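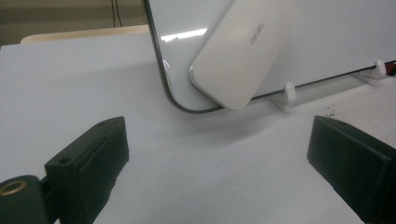 Why did the gripper keep closing after the stop button was pressed?
The stop button cut power to the arm, but the gripper was fed from a separate supply that nobody had wired through the button, so the fingers went on finishing the last command they had been given.

Minutes of the safety meeting, Clustham workshop
March 27, 2021

In the chair: Delia Riquelme
Minutes: Mirta Saavedra
Also present: members of the bench group and the Stalton evening group. The Jovton group sent apologies and asked for a copy of these minutes, which Mirta will send along with the wiring sketch.

1. Welcome

Delia thanked everyone for coming in at short notice and for being so patient with the heating, which had only just been switched on. She said she was very glad to see so many people, and that she wanted the meeting to be a friendly one. A finger was pinched, it was frightening for the person concerned, and we are all here because we would like it not to happen again. She asked that people speak freely and not worry about whose turn it was on the rota that night.

The minutes of the August meeting were read and agreed, with one correction: the spare power supply was lent to Jovton, and Quiroga was only asked to collect it.

2. What happened

Mirta read out the note she had written the same evening, and then filled it in from memory where people had questions.

The job was the desk tidying exercise, in which the arm picks up small items from the white table and sets them down again a little way off. It had been running well for most of the session. On run 11 the fingers closed on the corner of a case instead of the middle, the case swung around, and one of the members reached in to straighten it. She did press the stop button first, as we have all been taught, and she saw the arm go still. She then put her hand between the fingers, quite reasonably believing that everything was off, and the gripper closed on her index finger.

Mirta pulled the plug of the gripper supply out of the wall. The fingers went slack and the hand came free. There was a red mark and some swelling. Cold water was run over it, then a cold pack was applied, and the member went home with a friend. She telephoned the next morning to say that she could bend the finger without trouble and that she would be back. Everyone was delighted to hear it, and a card was passed around during the tea break.

It was asked whether the arm had moved at all after the button was pressed. Mirta said it had not, as far as she could see, and that this was really the trouble, since a still arm looks like a safe arm.

3. What was found

Delia had spent an afternoon under the bench with a meter and a flashlight. The button opens the circuit for the arm, and does so promptly every time she tried it. The gripper was added later and came with its own small supply, plugged into the wall strip behind the table. That strip never passed through the button. When the arm lost power the gripper kept its last target, which was fully closed, and as soon as the case slipped out of the way it carried on toward that target.

She also found that the closing force had been left at 300 in the settings page. The figure we agreed for bench work, and the one written on the old card, is 100. It seems to have been raised for a session with heavier items and never put back. She was careful to say that the lower setting would not have stopped the fingers from closing, though it would have made for a gentler pinch.

There was a good long discussion at this point. The Stalton group told us that their own gripper is wired in the same way, and that they had always assumed otherwise. They will leave it unplugged until it has been looked at. A member asked if the controller could be told to open the fingers whenever the button is pressed. Delia said she had wondered the same thing and had come down against it, as an opening gripper may drop what it is holding onto somebody's hand, or push outward against something. She would like the power gone and the fingers limp. After some back and forth, most people felt the same way. The member who raised it asked for her view to be noted, and it is noted here with thanks, because it led to the next point.

The next point was about dropped items. With the fingers limp, anything held will fall. For the things we use on the desk exercise this was thought to be acceptable. For anything made of glass, or anything heavy, it was agreed to talk again before such a job is set up.

4. What we decided

The gripper supply is to be wired through the stop button so that one press takes power from both. Quiroga has offered to do the work and to bring the parts, and will be paid for the parts at cost. Delia will check it afterward with the meter and write the result in the bench book.

Until that is done, the gripper at Clustham stays unplugged and the plug stays taped. Sessions can go on with the arm alone for those who want practice moving it from point to point.

At the start of every session, 2 people are to do the button test together. One starts a slow close on a piece of foam, the other presses the button, and both watch the fingers as well as the arm. If either keeps moving, the session does not start and somebody rings Delia, at any hour, she says, so long as it is before bedtime.

The force setting goes back to 100 and is to be read aloud and written in the bench book before the first run. Anyone who changes it for a special job puts it back and signs for it.

Hands stay out of the gap between the fingers, whether or not the button has been pressed. Items that have slipped or turned are to be moved with the wooden stick. Mirta has made a second stick, a bit longer than the first, and it was handed around and generally admired.

5. The instruction card

The old card by the bench says "Press stop, then reach in." It was agreed that this has to go today, and it was taken down during the meeting. Mirta read her draft of the new one:

Press stop. Look at the arm. Look at the fingers. Unplug the gripper. Use the stick.

It was suggested that "unplug the gripper" could come off once the new wiring is in. Delia would prefer to leave it on for a while, until we have all had time to trust the change. Agreed. Mirta will print it in large letters, as several of us are not wearing the glasses we ought to be.

6. Telling other people

Mirta will write to the firm that sold us the gripper, describing what happened and asking whether the instructions could mention the separate supply. Delia will write the account for the accident book and show it to the injured member before it goes in, so that it says what she remembers as well as what we remember.

7. Any other business

The Stalton group asked to borrow the meter. Yes, once Delia has finished with it.

The kettle has a new lead. Please do not swap it with the one for the lamp, they look alike and the lamp one does not fit properly.

The wall strip behind the table is getting crowded and it is hard to tell which plug is which. Labels were suggested. Mirta has a label maker at home and will bring it, along with a fresh roll of tape.

8. Next meeting

To be held when the wiring has been done and tested. Delia will send a message to everyone, and asks that anyone who has changed their phone number let Mirta know before they leave the building.

Minutes taken by Mirta Saavedra. Corrections to her please, by note or in person.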